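Kapitel 4: Zelle einrichten und Regeln am Tisch

Stand: 1. Juli. Gilt für beide Tische in Kumholm und für den Zweitaufbau in Bremlow. Wer nur den Greifer wechseln will, springt gleich zu Kapitel 6.

4.1 Bevor ihr irgendwas einschaltet

Ich schreibe das hier so auf, wie ich es selbst mache, und ja, ich halte mich auch an den Tagen daran, an denen ich es eilig habe (meistens jedenfalls, und die anderen Tage waren genau die, an denen es geknallt hat). Zwei Arme an einem Tisch heißt: Ihr prüft alles doppelt. Auch wenn heute nur einer fahren soll, kann der andere im Weg stehen.

1. Not-Halt an beiden Bediengeräten drücken und wieder lösen. Die Meldung muss jedes Mal am zugehörigen Arm ankommen.
2. Bediengeräte so hinlegen, dass ihr den roten Taster erreicht, ohne über den Tisch zu greifen. Bildschirm nach oben, nichts drauflegen.
3. Schrauben der Grundplatten nachsehen. Wackelt etwas, wird nicht gefahren.
4. Kabel am Unterarm einmal von Hand durchgehen. Die Bänder sollen das Kabel halten, aber nicht quetschen, und am Handgelenk braucht es genug Spiel für die volle Drehung.
5. Projekt »Farouk« laden und die Geschwindigkeitsgrenze ablesen. Im Einrichtbetrieb stehen bei uns 200 mm/s drin.

Vorsicht: Den Wert nie »nur mal kurz« hochsetzen. Wer mehr braucht, beendet erst den Einrichtbetrieb und trägt die Änderung ins Idden-Protokoll ein.

4.2 Teile auflegen und erste Fahrt

Geschirr und Obst kommen immer erst nach der Prüfung auf den Tisch. Ich lege am liebsten mit leichten Sachen los, die auch mal runterfallen dürfen.

1. Beide Arme anhalten und Programm stoppen. Pause reicht nicht!
2. Teile in die Felder legen, die im Ablaufplan stehen.
3. Hände weg vom Tisch, laut »frei« sagen, dann erst freigeben.
4. Den ersten Griff im Einzelschritt fahren und einen Finger am Not-Halt lassen.

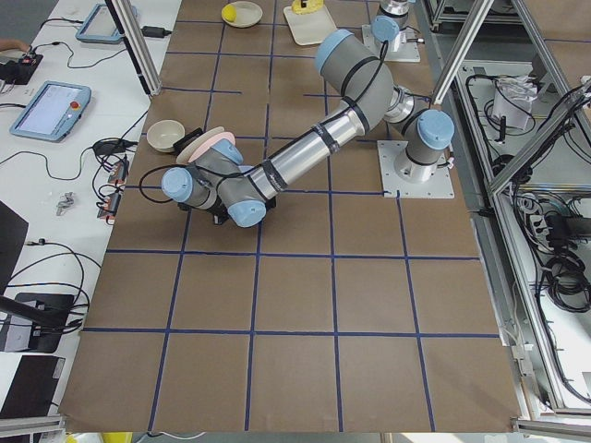 Beim ersten Griff schaue ich vor allem auf das Handgelenk. Flache Teller nehmen wir am Rand, und sobald so ein Teller gekippt ist, braucht er nach unten mehr Platz, als man denkt. Also erst anheben, dann drehen, dann seitlich wegfahren — in dieser Reihenfolge, auch wenn die Bahn dadurch länger wird. Die Greifkraft steht in Programm 17 und bleibt für alle Teller gleich.

Hinweis: Am Schreibtisch neben der Zelle darf gearbeitet werden, solange die Hände auf der Schreibtischseite bleiben. Ablegen zwischen Tischkante und Netzteilen ist verboten, auch für Kaffeetassen. Lose Kleinteile wandern in die Schublade.

Bleibt der Arm mitten im Griff stehen, geht ihr so vor:

a) Not-Halt drücken und kurz durchatmen.
b) Nachsehen, ob das Teil sicher sitzt. Nicht daran ziehen!
c) Unterlage darunterschieben, erst dann den Greifer von Hand öffnen.
d) Fehlernummer aufschreiben. Bei 156 war die Bahn zu nah an der Gelenkgrenze, da hilft nur neu anlernen.

4.3 Raster und Klebeband

Das Raster ist unsere gemeinsame Sprache für die Ablageplätze, und darum bin ich beim Klebeband so pingelig. Schiefe Streifen sind mir egal, hochstehende Enden überhaupt nicht! Daran bleiben die Fingerspitzen hängen, und dann wandert der Streifen mit.

1. Zum Prüfen den Arm über das Feld fahren und das Bild der Handkamera anschauen.
2. Lücken, Risse und aufgerollte Enden suchen, vor allem an den Kreuzungen.
3. Arm wegfahren, Not-Halt drücken, dann kleben. Alte Fetzen vorher abziehen.

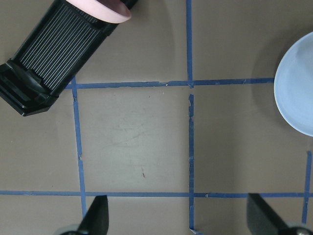 Abb. 4-2: Raster aus Sicht der Handkamera. Der mittlere Längsstreifen hat eine Lücke und ein abstehendes Ende, also neu kleben.

4. Neuen Streifen fest andrücken und die Enden mit dem Fingernagel nachstreichen.
5. Krümel und Fusseln wegwischen, trocken und ohne Reiniger.

Spätestens nach 400 Griffen sehe ich das ganze Raster durch, bei viel Betrieb auch früher. Die Unterlage tauschen wir im September komplett, bis dahin wird ausgebessert. Wer ein Feld versetzt, ändert den Ablaufplan gleich mit und gibt den anderen Bescheid, bevor der nächste Lauf startet.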